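Venis two-finger gripper with flat fingers
Posted by the Marnlow equipment desk, November

The Venis is a two-finger parallel gripper for service arms that work at table height. It is meant for catering counters, canteens and test kitchens, where the items change from one hour to the next and are often soft.

The fingers are flat and close evenly along their length. Closing force is set in 12 steps from the Kukis control software. The lowest 4 are for fruit, bread rolls and paper cups. We suggest starting at the lowest step and working up.

What you get: the gripper, one pair of flat fingers, the wrist adaptor, a cable and a printed setup guide. The adaptor fits all current Nepia arms. Older arms need a different plate, so please tell us the model when you order.

Fingers should be wiped down after each shift and checked for wear every 1,000 cycles. Spare pairs are kept in stock and can be changed with the key supplied.

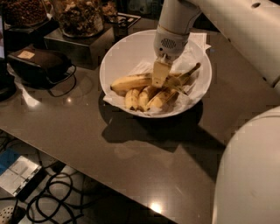 Flat fingers closed on a bunch of bananas in a napkin-lined bowl.

Delivery takes 26 working days. Loan units can be booked for a trial before you buy; ask for the loan form.

Contact Marnlow sales | © Marnlow | Back to top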